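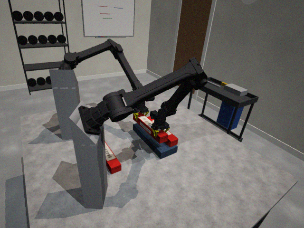 Render: two arms, three red bars.

1/ Notes on booking a room in Kavbridge for the September trade week. I manage travel for a team of 14, so this is mostly about rates and cancellation terms.

2/ The Iline has two rate classes. The flexible rate can be canceled until 3 p.m. the day before arrival. The prepaid rate can't be canceled at all, and a name change counts as a cancellation.

3/ The Plirnik is a motel on the north road. Exterior doors, parking at the room, no elevator. Ground floor rooms are not assigned at booking — call the desk and have it written on the reservation.

4/ Group terms differ. The Iline wants a signed room block and a deposit. Our deposit was 3,453, refundable until the block is released. The Plirnik holds rooms on a card and charges one night for a no-show. 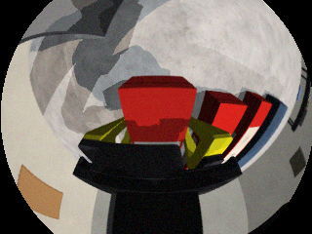 5/ Breakfast. Included at the Plirnik, starts at six. Extra at the Iline unless the block contract says otherwise. Ours didn't until Kedir Birhane at the front office added the line.

6/ Late arrival: the last shuttle from Tilahun station stops at both properties. The Plirnik desk closes before it gets in, so ask for the lockbox code by email.

7/ Tax is left out of the first price shown on both sites. Compare the totals on the payment page.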